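Sturell jaw service kit for handheld grippers
Review by Grethe Thorlacius
Rating: 3 out of 5

I look after a pair of handheld grippers, the kind you squeeze yourself while a sensor module watches what the jaws get up to. The recordings end up in the software that runs an arm. My share of this glamorous field is screws, pads and wiping things. I have owned the Sturell kit since September and have now been through it often enough to be annoyed by the right parts of it.

You get a small roll-up case with two drivers, a pad scraper, a bottle of cleaner, a strip of replacement pads, thread locker, a plastic wedge for setting the jaw gap, and a booklet. The booklet is printed in gray on a slightly different gray. Read it once at a window and then write what you need on a card.

The drivers are the best thing here. The tips are hard, they fit the screw heads at the base of the jaws without any rocking, and the handles are fat enough to hold when you have cleaner on your fingers. I had been using a driver from a bargain set that had rounded itself into a sort of decorative spike. The switch took the jaw check from a muttering job to a quiet one. Snug is enough, by the way. The arms are plastic and they will let you overdo it exactly once.

The scraper is fine. Start at a corner, go slowly, and do not believe the booklet when it says the old pad "releases cleanly." Mine released like a parking sticker. The cleaner takes the leftover glue off in around 3 wipes, and after that you leave the jaw alone until it is dry. I skipped that step the first time and spent the afternoon with a pad that traveled.

Now the pads. Sturell supplies 2 thicknesses on one strip and marks neither. You are meant to tell them apart by feel. If you put a thick one opposite a thin one, the jaws still close and everything looks respectable, but they meet off center and thin packets get pushed sideways before they're pinched. Inger Bech, who shares the bench with me, spotted it by closing the jaws on a strip of receipt paper and tugging each end in turn. The booklet has no such test. I'd put it on page one.

The wedge I like more than I expected to. It goes between the open jaws, you zero the travel against it, and both grippers then agree on what "open" means. Before that, our left and right had a small difference of opinion that showed up in every log. Serial 1654 needed zeroing again after a couple of sessions – 3077 has stayed put, and I can't find anything I did differently.

After any pad change I do a trial run on ordinary stuff with ordinary surfaces. A bench block will flatter any gripper. Snack packets crinkle and slide, towels bunch up under the jaw, and small flat sachets lie there daring you to get an edge under them.

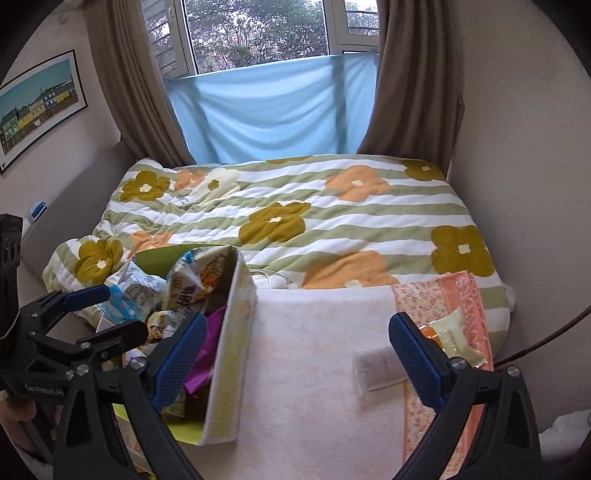

The thread locker is where I lost patience. The nozzle is wide enough to ice a cake. Put a drop on a toothpick and dab the screw with that, and keep it well away from the sensor lenses. I bought a narrow bottle from Emar in the end and gave Sturell's to Paul in the next workshop, who fixes bicycles and has larger ambitions for it.

I did look at the Truveswood kit first. It comes in a very handsome box, and the box seems to be where the budget went: one driver, no wedge, pads in a single thickness. I'll grant them that the single thickness would have saved me a day.

Good: drivers, wedge, cleaner.
Bad: unmarked pads, the nozzle, gray on gray.

Would I buy it again? Yes, with some grumbling. If Sturell ever sells the drivers and the wedge on their own, get those and pick up your pads elsewhere. Until then, take a marker to the strip the minute you open it, and do it before you peel anything.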